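Bench and small items check, Gretuda room, October

I do this one with a coffee in hand, so forgive the rambling. Same list as last time, my comments after each line.

Table surface — OK. Gray marble pattern, which is lovely but hides dust like you wouldn't believe, so I wipe first and look second.

Walls, orange and blue — OK. I pushed on both panels and nothing wobbled. Still love those colors!

White handheld items — OK, with a comment. They stay on the tabletop with the labels readable, and anything swollen or cracked goes straight to the Pridulham drop box (don't stick it in a drawer, please).

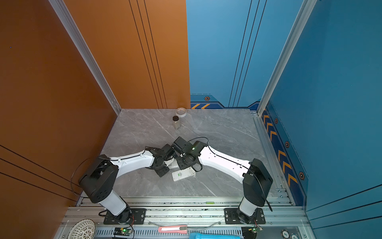 Could we add a line for labels that are peeling? I had one come off in my hand on Monday and had no idea which number it was supposed to be.

Yes, great idea, adding it now as line 58. If a label comes off, tape it back on and write the number on the tape too. I'd take an ugly label over a missing one any day.

Jar at the back — OK. Lid has to be screwed all the way down. I gave it a good twist and it held. Keep it toward the rear wall, well away from elbows.
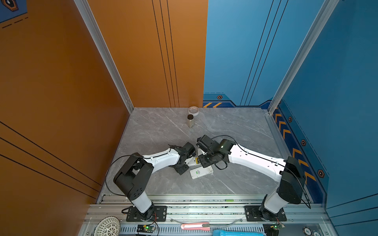
Loose cords under the bench — needs work. I found 2 of them lying where feet go, so I coiled them up and ordered clips from Estidon (order 763, if anyone's chasing it). Line 52 stays open until the clips are on.

Floor and walkway — OK, swept.

Room light — OK, though the switch by the door is getting sticky. I'll mention it to Bodnár when they come for the extinguisher.

Next check is the same time next month — bring your own coffee!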